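Section 2: Setting Up Your Elter Loan Tracker

Welcome to transfer season! Elter follows every loan deal in the Ramimbridge league, from a teenager's first move to a veteran's farewell spell.

1. Open Elter and choose your club.
2. Tap Loans, then New Season.
3. Enter each player's parent club, squad number and return date.

Note: The squad list holds 600 names, plenty for even the busiest window.
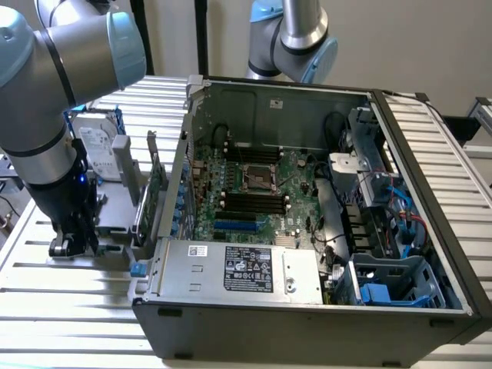 Open tower on its side, with a hard drive in a blue-and-gray caddy.

4. Import past appearances from your Price file. All 1,998 league matches load in one go, and it's a joy to scroll through them!

Caution: Do not close Elter during the import.

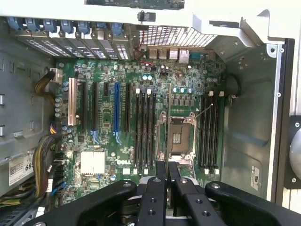
Recall alerts tell you the moment a parent club wants its player back. Switch them on under Alerts, then pick a color for each kind of deal. We love matching ours to the slots on a motherboard: bright blue for season-long loans, cream-white for short ones and black for anything with an option to buy.

5. Tap Save. Your tracker is ready for the first whistle!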